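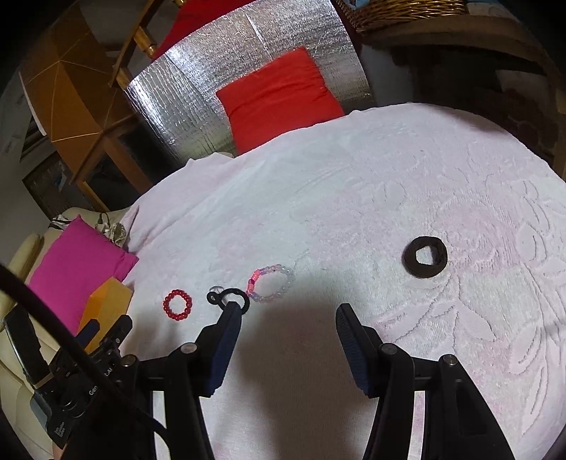

Las pulseras sobre la manta, antes de elegir.

La casa de la calle Kinau se vendió en enero, y a mí me tocó el cuarto del fondo. Mi hermana me dijo por teléfono: toma lo que quieras, lo demás va a la caja de Hostier. Ella hablaba de los muebles. Yo me senté en la cama y puse sobre la manta blanca las cosas pequeñas.

Primero la pulsera roja. Nuestra madre la compró en la feria de Lurkik un mes de julio, y pagó 400 por ella sin discutir el precio, cosa que nunca hacía. Yo tenía 13 años y me pareció una fortuna. Después la goma negra del pelo, que no vale nada, y la otra, la gruesa, de color marrón oscuro. La usaba para fregar los platos, porque decía que el pelo en la cara le quitaba la paciencia.

Pasé la mano por las hojas en relieve de la manta. Eran suaves todavía. Pensé que era extraño heredar una goma del pelo. No existe un papel para eso, ningún notario la escribe en su lista. 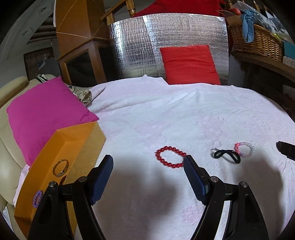 El anillo, encima de la caja naranja.

El anillo fino lo dejé aparte, sobre la caja. Mi hermana lo había pedido y yo lo había prometido, y durante un rato largo no lo miré. Miré el cojín rojo, la almohada de color magenta, el sillón crema donde ella cosía por las noches. Al sillón venía a buscarlo el hombre de Strebel a las cuatro.

Cuando llamó a la puerta, yo llevaba puesta la pulsera roja. Me quedaba un poco estrecha – mi madre tenía las muñecas de una niña – y me dejaba una marca en la piel.

– ¿Esto también se va? – preguntó el hombre, y señaló la manta.

Le dije que no. Él tomó el sillón por los brazos y yo le sostuve la puerta.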